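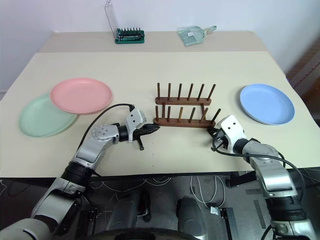 默登（Mernden），2022年10月1日

搜索 请输入关键词 搜索

Stilulero 公共厨房招募餐具整理参与者

各位街坊、各位爱做家务也爱琢磨家务的朋友，大家好！

我们这间公共厨房开到现在，锅碗瓢盆越攒越多，收拾的办法却一人一个样。有人喜欢把盘子摞起来，有人非要一只只立在木架上才安心，粉的、浅绿的、浅蓝的混在一块儿，找起来也费工夫。所以这个秋天我们想请一些朋友过来，坐在长桌边，按自己在家的习惯收一收、摆一摆，再跟我们聊聊为什么这么放。聊得远一点也没关系，说说您母亲当年怎么晾碗，我们也很爱听。

要做的事情都不难：把盘子插到带木桩的盘架上，再取下来叠好；给台面上的零碎东西找个去处，像簸箕、螺丝刀批头盒这一类，每家厨房里好像总有那么几样，放哪儿都觉得不太对；最后填一张小问卷，字写得潦草些也不要紧。一次77分钟，中间有茶歇，茶和点心我们备着（点心是 Polyxeni Drakos 烤的，去得早能吃到热的）。

年满十八岁就可以报名，左撇子朋友尤其欢迎，平时不怎么下厨的也请来。一共招23位，每位酬谢200元，结束当天付清。手腕或肩膀近期受过伤的朋友请先告诉我们，可以换成坐着聊天的那一场。

另外还缺一位兼职的厨房整理员，每周来两个下午，洗盘、擦桌、归位，顺便接待参与者。耐心比手快要紧，待遇面谈。

报名请到 Raptis 楼104室找 Bello Bassey，或者在门口的登记簿上留下姓名、电话和方便的时间，Athina Katsaros 会逐个回电。她说话慢，您别着急挂。来的那天穿袖子好挽的衣服，戒指手镯最好留在家里。

名额报满为止，带朋友一起来也行，请各自登记。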